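Clementina Loureiro
2019年8月30日

1/
把临街那间屋子的布置记一下。前后拖了挺久，中间有几个人问我桌布哪里买的、椅子哪里买的、地板是什么，一条一条回太散，写在一起。

2/
先说屋子。在 Erneck 街，一楼，长条形，一头是窗，另一头是一面白墙。一月份拿到钥匙，之前是做裁缝的店面，地上铺的是灰色地毯，桌腿压过的地方全是坑，边上还能捡到大头针。

3/
总预算4,000，地板、椅子、桌子、窗帘、零碎东西全在里面。刷墙是自己刷的，只算涂料钱。电路没动，房东年前换过，插座位置不理想，但能用。

4/
地毯是第一个拆的。原来以为胶不多，结果靠门口那一片粘得很死，用铲刀一点一点刮。刮完吸一遍尘，再拖，再吸。地面有高低差的地方补了自流平，干透以后才敢往上铺东西。

5/
地板选浅色的木质强化地板。考虑过深色，样板拿回来放在地上看了一个星期，落灰太明显，头发也明显。浅色的不怎么显脏，一楼采光一般，浅色也亮一点。

6/
铺的方向顺着屋子的长边。横着铺接缝多，屋子会显得更窄。门口收边条买错过一次，高度不对，门开不动，又换了薄的。收边条这种东西建议等地板铺完量了再买，别提前下单。

7/
踢脚线用了黑色。我自己犹豫过，白墙配白踢脚线最保险。后来想到椅子都带轮子，天天撞，白的过不了一个月就全是黑印。黑的撞了看不出来。现在看下来颜色也搭，椅子本来就都是黑的。

8/
墙就是普通白色，刷了两遍，有一面刷了三遍，裁缝店原来那面墙贴过价目表，胶印一直透出来，先拿砂纸打，再上一层底漆才盖住。早知道第一遍就上底漆。

9/
窗边有一根竖着的细管子，从上到下，没法挪。问过房东，说管线不要碰。包起来要做一个方柱，占地方，也贵。最后刷成跟墙一样的白色，不去管它了。刷之前记得擦油，我第一遍没擦，起皮了。

10/
窗帘试过两种。先挂的是从家里拿来的布帘，拉上屋里就暗，拉开外面走路的人全往里看。临街一楼的麻烦就在这里，要光，又不想让人看。

11/
后来换成白色横百叶。叶片转一个角度，光从上面进来，外面看不到桌上。缺点是擦起来很烦，一片一片的。我现在的办法是旧棉袜套在手上，两面一起捋过去，沾一点水就行，别太湿，湿了会留水痕。

12/
百叶是在 Macedo 家买的，按尺寸裁，等了三周。量窗的时候上中下各量一次，取最窄的那个数报给店里。老房子窗洞没有一个是方的。我下面比上面窄，照上面的尺寸做就装不进去了。

13/
桌子是旧的，从 Stellport 的二手仓库拉回来，桌面有烫痕，还有一块漆掉了。本来打算打磨重新上漆，问了价，工钱比桌子贵。自己磨的话又要搬到院子里去，楼道转不过弯。

14/
所以铺了桌布。粉白格子的，20块，在菜市场二楼那排卖窗帘布的摊子里买的。粉色偏灰，有点像干玫瑰那种颜色，不是亮粉。买之前在网上看了好几块，寄来都太艳，退了。

15/
有人说办公的地方铺格子桌布像野餐。可以这么说。我自己坐下来觉得挺好，屋里别的东西黑的白的灰的，总要有一样带点颜色。吃午饭也在这张桌子上，洒了汤拿去洗就行，比伺候木头桌面省心。

16/
桌布的实际问题有两个。一是滑，写字的时候会跟着手走，下面垫一层防滑网就好，就是铺在地毯底下那种，剪成比桌面小一圈。二是写字不平，底下要垫个硬板。鼠标倒没什么影响。

17/
洗的话，第一次单独洗，水里放一点盐，出来的水有一点点粉，第二次就不掉色了。不要甩太久，甩久了格子会歪，晾的时候扯不回来。半干的时候铺回桌上，自己就平了，不用熨。

18/
椅子花钱最多。预算表里我给每把留的是400，最后有高有低，拉平了差不多就是这个数。原则是全黑，款式随便。想凑成一样的太难，二手店里同款很少能凑齐，凑齐了也总有一把是坏的。

19/
高靠背的那把是电竞椅样式，是一个朋友的弟弟搬家不要了，转给我的。我自己不会买这种，太占地方。但是腰疼的时候坐它确实舒服，靠背能顶到头。扶手的皮有点裂，拿黑色胶布缠过里侧，不翻过来看不出来。

20/
网背的那把夏天坐最好，后背不闷。缺点是网眼里积灰，吸尘器用小刷头吸，再用半干的布压一遍。轮子里卷头发，每隔一阵要翻过来拿镊子夹。这活我放在收音机有球赛的时候做。

21/
轮子也说一句。强化地板配硬轮子会有印，特别是有沙的时候。换成软一点的胶轮，插进去就行，买之前量一下插杆粗细。我有一把换了胶轮以后推起来变重了，坐的人抱怨，但地板没再添新印。

22/
还有一张小圆桌，黑色，独脚底座。放杯子、放钥匙、放手机，放不了别的。本来想摆在窗边，底座占的地方跟暖气打架，就挪到里面去了。这种独脚小桌看着小，重心在下面，搬的时候要抱底座，提桌面的话螺丝会松。

23/
植物只留了一盆，绿叶子，心形，叶片挺大。之前养过别的，死得很快，我就不说品种了，免得被骂。这盆放在桌子边上，离百叶有一点距离，光是散的，它好像喜欢。土面干了再浇，叶子上的灰用湿布擦。

24/
花盆底下一定要有托盘。第一次浇水没注意，水顺着桌布往下走，那一块格子洇了一圈黄。后来用小苏打搓掉了，搓掉以后颜色比旁边浅一点，现在那个角朝里放。

25/
摆法改过好多次。最开始椅子都围着桌子，人一多就走不开，从窗到里面要侧着身。现在不坐的椅子靠白墙放，高靠背的和网背的挨着，中间的地面空出来走路。桌子靠窗这头，格子布、绿叶子都在这一头。
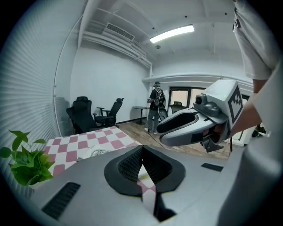
26/
靠墙放椅子有个后果，墙上会磨出一道一道的。我在椅背碰墙的高度想贴一条透明的保护膜，还没贴，膜买回来了，卷在柜子里。Budham 的师傅说贴之前要等墙漆养够时间，不然撕的时候连漆一起下来。先等着。

27/
回一下问得多的。地板是浅木色强化地板，带锁扣的，自己能铺，工具就是手锯、橡皮锤和一把靠谱的卷尺。踢脚线是涂好的成品，用胶粘，没打钉。粘完拿重物顶一夜，我用的是书。

28/
有人问百叶容不容易坏。目前坏过一次，拉绳卡住了，拆开顶上的盒子，绳子从滑轮上掉下来了，套回去就好。拉的时候往正下方拉，别斜着拽。来的客人喜欢斜着拽，我在绳头上系了个结，效果一般。

29/
也有人问为什么不装吊灯。层高不够，装了会压。现在用原来的灯，光色偏白，傍晚百叶一合上有点冷。打算找暖一点的灯管，尺寸是旧规格，Macedo 家没有，Stellport 那边说可以订，要凑够一箱才发。

30/
预算最后没超，剩下的钱不多，刚好够买门口的地垫。地垫我想要能刷洗的那种，深色，硬毛。门口到桌子这一段下雨天最脏，浅色地板好擦归好擦，沙子带进来还是会划。

31/
还没弄完的：保护膜，灯管，地垫，还有门后面的挂钩。挂钩买了两种，一种粘的，一种打孔的。粘的挂大衣掉过一次，半夜掉的，早上来看见衣服在地上。打孔要先跟房东说。

32/
格子桌布又去看过一次，想买条备用的换着洗。摊主说粉白的卖完了，剩蓝白的和绿白的，粉的要等下一批布。我留了电话。谁在别处看到偏灰的那种粉，麻烦告诉我一声，宽幅的，窄的盖不住桌边那块掉漆。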